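From: Ailbhe Flanagan
To: Rollulden crockery swap list
Date: Jul 30, 2022
Subject: Re: odd plates, and what do you all dry them on?

Minttu Manninen wrote:
> I've given up on matching sets. Every time I buy six of something I
> break two and then can't replace them, so I'm going over to odd plates
> completely. Two questions. Do they look a mess together, and does
> anyone have a drying rack that copes with different sizes? Mine was
> made for one kind of plate and everything else falls over.

Minttu, welcome to the odd plate side! I have been waiting for someone to ask this. They don't look a mess at all, or if they do it's a lovely mess, and you stop dreading the sound of something breaking.
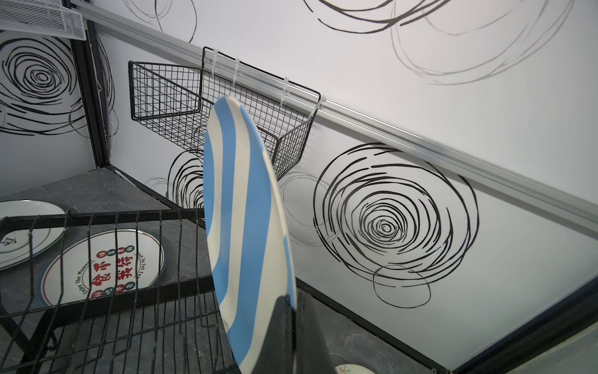
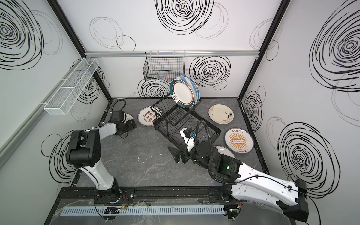

Blue and white stripes in the first one, and a good mixed lot with a wire rack in the second.

I'm a complete fool for stripes, especially wide diagonal ones in a soft blue with cream. They go with everything. I also love red lettering on a plate, and a little spray of pink blossom, and I'd happily put all three on one table with a plain one in between so your eye gets a rest. My only rule (and I break it) is that the background should be white or cream. After that, anything goes.

Now, racks. Get a wire one with proper upright slots and some depth to it. I bought my first from Grusley and it was hopeless, the slots were so shallow that anything bigger than a side plate leaned over and took its neighbour with it. The one I use now came from the Penrose market and I adore it. Big plates at the back, small ones at the front, and leave an empty slot after anything with a deep rim. Bowls go somewhere else altogether, on a tea towel in my case.

If you're short of worktop, do think about a wire basket hung on a rail. Mine is fixed with zip ties, which I put on in February meaning to replace with proper hooks, and they are still there and perfectly happy. I keep brushes and cloths in it. I wouldn't hang plates that way myself, but my sister does.

Somebody asked me off list about storing them. I stack by size, with a sheet of kitchen paper between any that have a painted pattern. Rodeleo used to do felt rounds for this and I still have a few, but kitchen paper does the job.

I've got a box of spares to bring to the next swap, mostly florals and one with a sunburst that I can't quite decide about. Minttu, if you want first look, write to me before the weekend and I'll put them aside. And please tell us what you break next, I may well have something to go in the gap.

Ailbhe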